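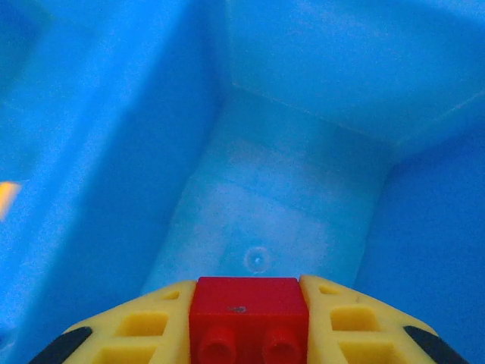

**Robot teaching by demonstration** is the practice of showing a robot how to do a task, either by guiding its arm by hand or by steering it from a distance, and letting software work out a general way of doing the job from the recorded examples. It is also called programming by demonstration, learning from demonstration or, when the software copies the teacher fairly directly, imitation learning. The person doing the showing is usually called the demonstrator, the teacher or the operator, depending on which book one happens to have open.

The idea is an old and rather friendly one. People have long taught one another to knead dough or tie a knot by doing it slowly in front of a learner, and it was natural to hope that a machine might be taught in much the same way. Early industrial versions were quite literal -- the arm was led through a path, the path was stored, and the arm played it back exactly. Such playback works well for spray painting a panel that always hangs in the same spot, and poorly for anything that has been nudged a few inches to the left.

## Teaching by hand

In hand guiding, also known as kinesthetic teaching, the demonstrator takes hold of the arm itself and moves it through the task while the joints are left slack or only lightly powered. It has a great deal to recommend it for beginners, who can feel straight away where the arm runs out of reach and which way the elbow would like to fold. Its main drawback is that the teacher's own hands and sleeves tend to appear in the camera recordings, where they will be missing later when the robot works alone. Guiding two arms at once is also tiring, and a second person is often called in to help.

## Teaching by remote control

In remote control, or teleoperation, the teacher stands or sits apart from the working arm and moves some other device. This may be a game controller, a pair of tracked handles or a smaller "leader" arm whose joints are copied by the "follower" arm at the workspace. Leader arms are popular for two-armed tasks, as each of the teacher's hands can look after one side of the table.

Good remote teaching takes a little patience to learn. New operators generally grip too hard and hurry the approach, then stop dead above the object while they make up their minds. The software has no way of knowing that the pause was only hesitation, and may well learn to hesitate too. Teachers are therefore encouraged to settle on the next piece before the arm sets off, and to keep to a steady, unhurried pace -- a bit slower than feels natural, but without long waits.

## Sorting as a practice task

Sorting toy building bricks by color into a divided bin is a well-loved exercise in this field. The bricks are cheap and sturdy, and they may be scattered in a fresh arrangement for every demonstration.
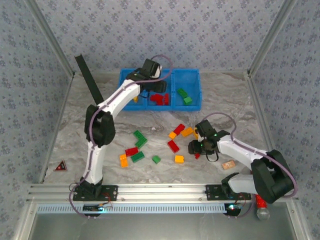 The exercise is harder than it sounds. A brick lying at an angle asks for a turn of the wrist before the fingers close, and one lying close to its neighbor may have to be approached from the less convenient side. With two arms there is the added matter of sharing the space over the bin, and most teachers fall into a habit of letting one arm deliver while the other picks. Whatever habit they choose, it helps to stick to it, for a learner shown several different customs may end up with a muddle of them all.

Cameras are commonly placed both at the wrist and at a fixed point overlooking the table. The wrist view gives fine detail for grasping, while the fixed view keeps track of where everything else has gone.

## Recording and selection

A single demonstration is called an episode. The Fontana brick collection, gathered by Necati Coşkun and his colleagues, began with 2,844 episodes, of which 454 were set aside for dropped pieces, collisions or wrong placements. A further 59 were kept on purpose although something had gone wrong, as the teacher had recovered neatly from the mistake. Examples of this kind are prized, for a robot that has only ever been shown perfect work has little idea what to do once a brick slips.

Recording programs differ in how they treat errors. Pomov discards the whole episode when the operator presses a pedal. Londent has a command named Undo, which steps the recording back to the last moment the gripper was open, though the bricks must still be put back by hand.

## Limitations

A taught robot usually does best in conditions close to those in which it was taught. Changes in lighting, table covering or camera angle can upset it, and a later round of teaching is often needed after equipment has been moved.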